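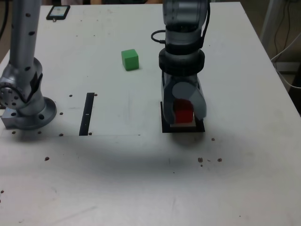 3.2 Cell maintenance

The two arms share one table with threaded mounting holes. Before each block of 50 trials the surface is vacuumed and the flange bolts are checked for torque. Gripper pads are replaced every 2,000 grasps – sooner if the gray rubbing surface shows glazing.

Figure 3. Right arm of the Janda cell with the gripper closed on the red cube; the green cube stands near the center of the table.

After a pad change, finger travel is re-zeroed and 20 test grasps are run at low speed. Any slip repeats the procedure.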